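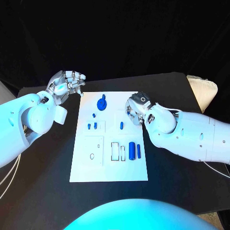
Getsemaní Ocampo told me, after reading a first draft of this section, that I was being too kind to my own cards, and that anyone who has ever painted a hallway knows the white in the tin is gone the minute the brush touches the wall. I've kept that remark near my desk. It is a fair complaint, and a good deal of what follows is my attempt to answer it.

4.2 What people call white when the light changes

The cards came from Plurkard, the paint shop in Janholm that let us use its back counter. There were six of them, all sold as whites, and I chose them because the staff said those were the ones customers mixed up. Two had a touch of yellow, one leaned grey, and the shade called Mokum had a faint green in it that I still can't see before lunch. We taped over the names on the back (the names give far too much away — call a thing "linen" and people will find the linen in it) and handed the cards over in a shuffled order, one by one.

We had 59 people signed up and 55 who finished. Between them they gave us 815 usable answers. By usable I mean an answer with a colour word in it. "Nice" was thrown out, as was "my mother's kitchen", though I was sorry to lose that one. Where someone gave two words, as in "creamy white", we kept both and scored the last one as the main name, following the coding rules in section 3.

The first pass was under the shop's ordinary ceiling light. The later passes used coloured lamps over the same counter, and everyone had a few minutes of sitting and chatting under each lamp before we brought out a card. I think those minutes matter more than I allowed for when I planned the work. People who came straight in from the street tended to name the light. People who had settled, finished a biscuit and had a moan about parking tended to name the card. 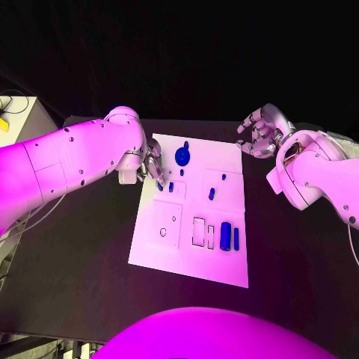
Naming a surface and matching a surface are different jobs, and our readers will know that the two give different results. When I ask you for a name, you give me what you believe the thing is; when I ask you to match it from a tray of chips, you are more likely to give me what is reaching your eye. Take the sheet in Figure 2, lying on the dark table with the whole place gone pink-magenta. I would call that white paper without a second thought, and I'd also reach for a pink chip if you pushed a tray at me. Both answers are honest. Most of the older work lets people choose which question they are answering and then averages the lot, and I suspect this is why the published results wander about so much.

Our visitors behaved in the same way. Under the pink lamp, the plain white card kept its name for nearly everyone, but the yellowish cards lost theirs and turned into "peach", "skin" or, several times, "plaster". The grey one was the stubborn one. It was called grey under every lamp we had, by people who had called it white under the ceiling light and who were quite cross when we read their earlier answers back to them! I had expected the greenish card to move the most, and it hardly moved.

The Maldonado lamp, the amber one, gave us trouble. It warmed up slowly and the early sessions in August were run before we had noticed. I have left those answers in, with a flag in the data file, and the pattern holds with or without them. The drift was small, roughly the difference you would get by moving a card from the middle of the counter to the end nearest the door.

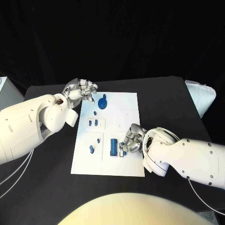

Would larger cards have made the names steadier? Probably, for the yellowish whites at least, as the people who asked to hold two of the same card side by side changed their minds less often afterwards.

That brings me back to the hallway. A card is small, flat and held in the hand, and the person holding it can tip it towards the window. A wall can't be tipped. It also throws its colour on to the wall opposite and gets some back, so a narrow room painted in a slightly yellow white ends up looking yellower than any card would suggest. I didn't measure this. The shop staff talk about it as plain fact, and several visitors brought it up while we were packing away, usually with a story about a landing or a downstairs loo.

What I can say from the cards is limited to names given across a counter by people in no hurry. Under coloured light they held on to "white" for the plainest card and let go of it for the yellowish ones, and having a minute to settle seemed to help. The wall version needs a real room and a lot more paint, and we have asked Plurkard for both.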